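House Rules for Machines With Hands

Most safety practice for robots was written around a fence. Home trials have no fence, and the firms that run them have had to write their own working rules. The set used at Totuvell runs to 2 pages. Gerardo Abella, who drafted it, says the first version was far longer and went unread.

The rules start at the hand. Fingers are checked before power-up for play at the knuckle, damage to the fingertip pads and any wire standing away from its finger. A wire loop that can catch on fabric is logged and dressed before the arm moves. The same check is repeated after any contact with the floor. 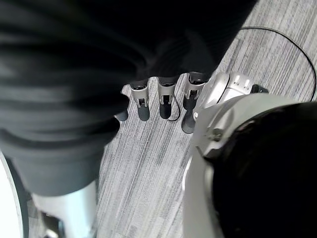

Cables and clearance

Loose cable on carpet is treated as a trip hazard for people and a snag hazard for the machine. The operator walks the full run before each session. Lamps and other furniture that could tip are either moved or entered on the room sheet with their position.

Soft goods get a section of their own. Cloth hides its edges, especially when garment and upholstery are close in color, and a grip meant for one can close on the other. Abella's rule is to approach from a free fold at the front of the seat, close slowly, and stop if the cushion moves with the cloth.

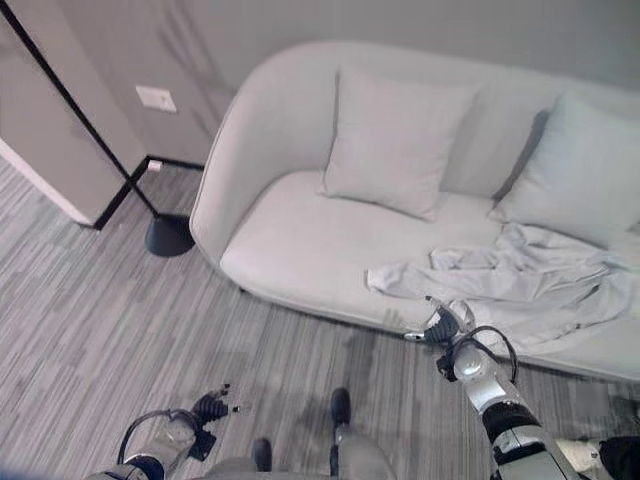 Grip force is capped per task and may not be raised during a session. Of the 962 trials in the Bilyk log, 787 were completed with the original cap. The remainder were stopped and reviewed before the limit was changed. Janari uses a similar procedure but allows one increase, signed by a second operator.

The next revision is due in June. It will add a minimum standing distance for observers, a point the current text leaves to the operator.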